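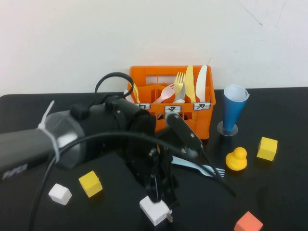
The Fallside in black, up against a white wall

Fallside desk by Wondier: my review

I've had the Fallside since February and I keep getting asked about it, so I may as well write it all down in one place. Short version: I like it a lot, with a couple of moans.

It came in two boxes, both heavy (get someone to help you up the stairs, I didn't and I was sore for days). The instructions say 30 minutes. Ha! I needed closer to three hours, and that's with a break for toast when I put the side rails on the wrong way round. The bolts all lined up in the end though, and there were a few spares in the bag.

Once it's up it feels really solid. I type like I'm cross with the keyboard and my tea doesn't even ripple. I went for black and I'm glad I did, it looks smart against a white wall and much more expensive than it was. But oh, the dust! And fingerprints. I wipe it most mornings and by lunch you'd never know.

My other moan is the drawer, sold separately, which sticks when it's full. I emailed Wondier and a very nice woman called Marietjie Mofokeng sent me two new runners free of charge. It's better now, still not what I'd call smooth.

I nearly bought the Tapia instead, and if you've got a tiny room I'd still look at that one, it's narrower and the legs fold. For everyday working from home I'd buy the Fallside again, probably in the oak colour next time.

Four stars from me.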